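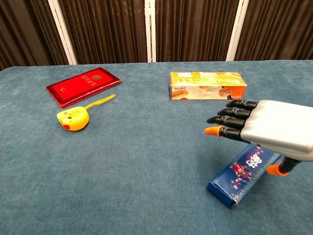 Issue 22, page 6

The Packing Table at Idthorpe

Text by Fadi Karam

Our packing table has had a few readers' letters since the August issue, mostly asking what goes on it and how the gift parcels get made up. The gallery this time is given over to the table, with notes on the things that are on it. The work is plain enough. Goods come in, they are measured, a size is written down, and each one is matched to a carton before it goes back on the shelf.

The room is the small one on the ground floor at Idthorpe. We took it over when Disell moved its fabric stock to Kuloden and left us the shelving. It is a good size for two people and a tight fit for three.

The cloth
The table is covered in teal-blue felt. Felt keeps printed boxes from getting scuffed when they are slid across it, and it is quiet to work on. It picks up lint and tape scraps, so it gets a going-over with a stiff brush at the end of the day. The color has a mottled look with lighter and darker patches. We have a second length in the cupboard and will change over when this one wears through.

The curtain
Dark brown, pleated, with white posts dividing it into panels. The rest of the stock is kept on our shelves in the next room. I had wanted something lighter in color, but Dabbas had the brown ready and the price was fair.

The red box
Flat and rectangular, with a glossy red top, a darker red border, and Chinese characters in gold near one end, next to a small round gold emblem. Flat boxes like this are easy to stack and hard to protect. They go in upright along the side of the carton, with a sheet of card on each face. A shiny red finish shows every fingerprint, so we wipe the top with a dry cloth before the tissue goes on.

The tape measure
Yellow and chunky, with a patch of red and a yellow strap. The strap is the useful part. There is a hook on the end of the shelving and the tape is meant to hang there between jobs. We write every size in the order length, width, height, and always to the outside of the box. Anyone who has measured the inside of a lid by mistake and cut card to match will know why the rule is pinned to the wall.

The wafer box
Orange and cream, with rolled wafers pictured on the front and dark Chinese lettering beside them. It is lying on its long side, lined up with the back of the table. Rolled wafers break easily, and snack boxes give at the corners if anything heavy is put on top. They are packed last and go in the top layer — never under a tin, and never against the side of the carton.

Pairing the two
A flat gift box and a snack box make a standard New Year parcel for us. The listing is number 3425 in the catalog, and the carton for it is kept on the lowest shelf. Flat box first, then a layer of crumpled paper, then the snack box, then more paper until the lid closes with a slight push. If the lid bulges, take some paper out. If anything shifts when the carton is tilted, put some back.

Supplies
Cartons come flat in bundles of 50. Tissue is white only. We gave up on colored tissue after a batch rubbed off on a cream lid. Brown paper tape is used on the outside, two strips across the bottom and one along the top.

Packing days are listed on the board by the front door. Orders for the New Year parcel close on 4 December 2022, and late orders go on the January list. Questions about sizes can be left for me at the Idthorpe desk.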